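Facilities Guide > Waste and Recycling > Small Bins

Contents Previous Next Index

5. Changing the Liner in a Small Bin

5.1 Place the bin upright on a flat, stable surface.

5.2 Gather the top of the bag and twist it into a neck. Do not press the contents down by hand.

5.3 Lift the bag by the neck, keeping it upright, and tie it before taking it to the collection point.

CAUTION: Do not lift a bag that is torn. Place a second bag over it first.
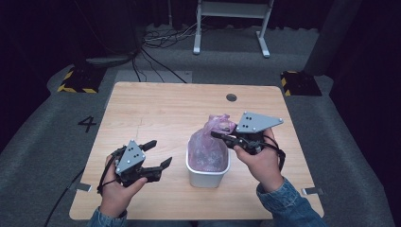
5.4 Wipe the inside of the bin and fit a new liner, folding the top over the rim.

NOTE: Replacement liners may be requested from Ritu Rana, extension 328.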